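Research assistant for the Altano Gardens archive

The Mészáros Trust looks for one research assistant to work on the history of Altano Gardens, a group of 22 terraced houses and a shared garden in Drilholm. The post is for 8 months and starts in August.

You will read leases, building accounts and letters – 631 items in total – and write a short entry for each one in our Prolus catalog. Many of the plans were changed during construction, so patience with old drawings is important.

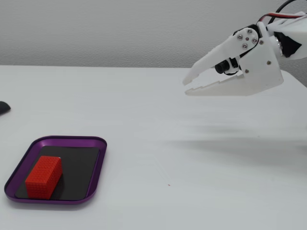 A purple tray and a red block on the white tabletop.

We ask for a degree in architectural or urban history and good reading of old handwriting. Experience with estate records is welcome but not required. The work is part time, and two days per week must be in our reading room.

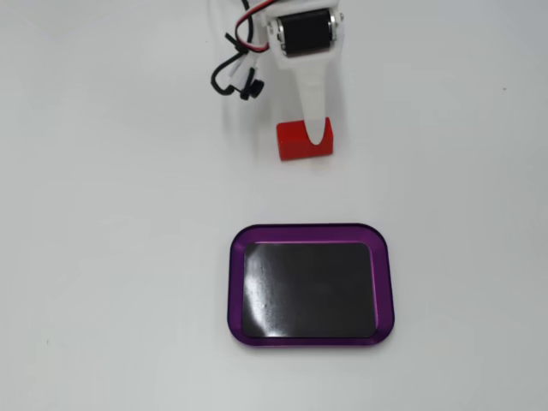 The red block, held by the white gripper.

Please send a CV and a letter of no more than 600 words to Hajnalka Vida, head of collections. Applications close on January 12, 2025. Interviews are held in Drilholm – we pay travel costs within the country.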